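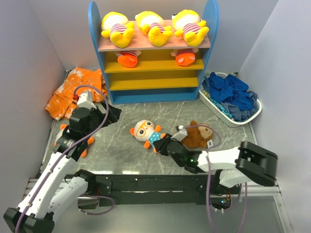 Et celles qui ne tiennent pas sur l'étagère, elles vont où ? La question est revenue d'Imeck en réponse à mon point de septembre, et elle était bien vue, parce qu'à ce moment-là je n'avais pas de réponse du tout ! Maintenant j'en ai une, enfin une et demie, et je vous raconte tout ça dans l'ordre où ça me vient.

Petit rappel pour ceux qui prennent le dossier en route : la ludothèque de Cornimier a reçu 400 euros pour remettre en état son fonds de peluches et de poupées, l'installer dans un rangement que les enfants comprennent tout seuls, et prévoir quelque chose pour les tissus (déguisements, couvertures de poupée, petits vêtements) qui traînaient partout. Le fonds compte 347 pièces à l'inventaire. Je les ai toutes eues en main cet automne, certaines plusieurs fois, et je commence à avoir mes préférées.

L'étagère, d'abord. C'est la bleue, avec les côtés arrondis, le dessus rose et les tablettes jaune moutarde. Le dessus est pour les jaunes à grosse tête et maillot rayé rouge et blanc, couchées sur le dos, et la tablette juste en dessous prend aussi des rayées, mais à jambes orange-rouge. Je n'avais pas prévu que les pattes dépasseraient devant, et c'est pourtant ce qui marche le mieux : les petits attrapent par les pieds et tirent. Du coup j'ai abandonné l'idée des étiquettes à coller sur chaque tablette. La troisième tablette, je la garde libre exprès. Quand tout est plein, les enfants posent par terre, on l'a assez vu l'an dernier.

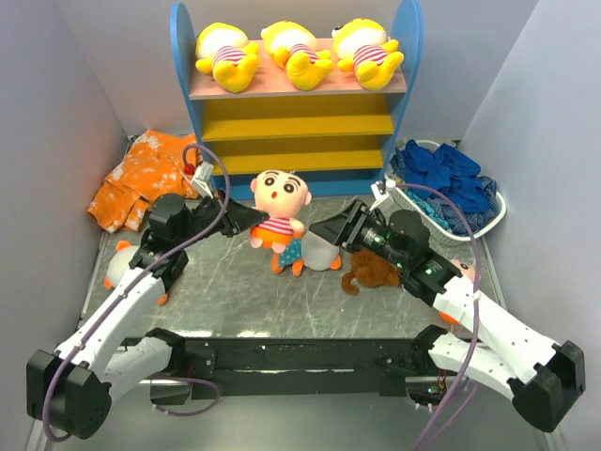
Ludothèque de Cornimier, fonds peluches et poupées
Rapport d'avancement adressé à Imeck, 19 décembre 2020

Les Shin-chan méritent leur paragraphe. Avec leur grosse tête ronde et leurs sourcils noirs, ce sont eux qui sortent le plus, et ce sont eux qui m'ont donné le plus de travail à l'inventaire, vu que le maillot rayé rouge et blanc se retrouve sur plusieurs modèles et que mes premières fiches disaient juste « peluche rayée ». Allez vous y retrouver avec ça ! J'ai tout repris : une fiche par modèle, avec la couleur du short, celle des pieds, et les réparations faites. J'en suis à 200 fiches terminées. Les autres ont un numéro et une ligne au cahier, mais pas encore la fiche complète, et je préfère vous le dire maintenant que le découvrir avec vous au bilan.

Côté réparations, l'atelier Peeters a recousu tout ce que je lui ai confié, surtout des coutures de bras et deux ou trois oreilles. La facture est de 100 euros, bourre comprise, et je la joins. Le travail est propre, les points ne se voient pas – sauf sur un lapin, mais il était vraiment en mauvais état et je le trouve très bien comme ça. Le lavage, je l'ai fait sur place, par petites séries, à basse température. C'est long. Il faut retourner chaque pièce pendant le séchage, sinon la tête reste humide à l'intérieur, et les grosses têtes prennent facilement deux jours de plus que le reste.

Les tissus sont mon point faible. Les vêtements bleus ont leur corbeille, la blanche ajourée, au coin à droite de l'étagère, et la règle « le bleu dans le panier » est passée sans difficulté. Le grand tissu orange moucheté de blanc, lui, n'a toujours pas de place. Il finit en tas dans l'autre coin. Plié, il ne le reste pas longtemps, et sur une tablette il prendrait la place des peluches. Je pense à une seconde corbeille, ou à un crochet bas, à hauteur d'enfant. Si vous avez un avis, je suis preneuse.

Pour le suivi des prêts, j'ai testé le cahier en ligne Illix pendant quelques semaines. Il fait le travail, mais je dois ressaisir chaque retour, et pour l'instant je garde le papier en parallèle. Je ne vous demande pas de le financer cette année.

Ce qui reste à faire :
– terminer les fiches qui manquent ;
– trouver une solution pour le tissu orange ;
– refaire le lavage des pièces les plus empruntées ;
– retirer du prêt celles qui ne supporteront pas une réparation de plus (j'ai du mal, je repousse).

Pour revenir à la question de départ : les peluches qui ne tiennent pas sur l'étagère vont dans la réserve, et je fais tourner par petits groupes, un modèle contre un autre. La demi-réponse qui me manque, c'est le rythme. Trop vite, les enfants cherchent celle de la dernière fois et sont déçus, trop lentement, la réserve dort. J'essaie un changement par mois jusqu'au printemps et je vous envoie le relevé des sorties avec le prochain point, ainsi que les justificatifs du solde.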